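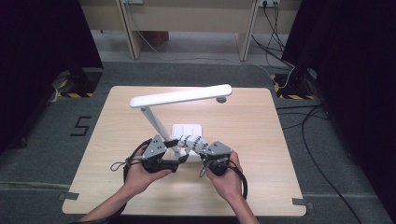 Section 4. Applying the Decals

Before you start

Your Drovstead 307 kit comes with two decal sheets. The large one has the stripes, lettering and cab numbers for all three versions of the railcar. The small one has the warning labels, which are legible under a magnifier and will be admired by you alone. Decide now which version you are building. The Ollau and Galang liveries share a body color but the stripes sit at different heights, and you can't change your mind halfway down one side. People have tried. We get the letters.

The body should be painted, glossed and left overnight. If you can still smell the gloss coat, go and do something else.

You will need:
a shallow dish of lukewarm water
flat tweezers, the kind without teeth
a soft brush, size 1 or 2
a new blade
cotton swabs
Adance decal softener, or whatever you already trust
paper towel, more than you think

4.1 Cutting and soaking

1. Cut out one decal at a time, close to the printed edge. The carrier film on the large sheet is continuous, so anything you don't trim off goes on the model with the rest.

2. Hold the decal in the water with tweezers for 15 seconds, then lay it face up on paper towel. Leave it there until it slides on its backing with a light push. If it doesn't slide, wait. If it floats off by itself in the dish, you held it under too long, and some of the glue has gone with it.

3. While you wait, brush a little clean water onto the spot where the decal will go.

Caution: Never soak the long stripes (parts D4 to D7) whole. Cut each one at the door line first. A full-length stripe will fold over and stick to itself, and it is better at this than you are at unfolding it.

4.2 Placing

4. Bring the backing paper right up against the model and slide the decal across with the brush. Don't lift it over with the tweezers.

5. Nudge it into position. For the Ollau livery, the top edge of the stripe runs along the rivet line. For Galang, it sits on the molded step just below the windows.

6. Touch the edges with a corner of paper towel to draw off the water. Then roll a damp swab from the center outward. Roll, don't rub.

7. Check it from the front, the side and above. Check it again after you have put the swab down.

Note: Cab number 398 is printed twice on early sheets and 389 is missing altogether. If you want 389, cut up the spare and rearrange it. The digits are spaced generously enough for this, possibly the only lucky thing about the mistake. Sheets with a print date of September or later are correct.

4.3 Softening

8. Once the decal has stopped moving, brush a thin coat of softener over it. It will wrinkle and look ruined. Put the brush down and leave the room.

9. Come back in half an hour. The wrinkles should have pulled flat over the rivets and into the door gaps. If one bubble remains, prick it with the blade and add a drop more softener.

10. Do one side of the body per session. Laying the railcar on its finished side to start the other is how most of the repair requests begin.

Caution: Softener attacks the clear window parts. If you fitted the glazing in Section 3 after we asked you to wait until Section 5, mask it now.

4.4 Sealing

11. Let everything dry overnight, then wipe the body with a damp cloth to take off glue marks.

12. Spray two light coats of satin varnish, letting the first dry fully. One heavy coat will run, always on the side facing the room.

If a decal tears

Slide the pieces together on the model while they are wet and carry on. Small gaps can be touched in with body color once dry. Replacement sheets are available from Arnel Dela Peña at the parts desk — give the kit number and the version, and please don't send the torn one back.

Text and test builds: Florante Gatchalian
Revised Jul 8, 2024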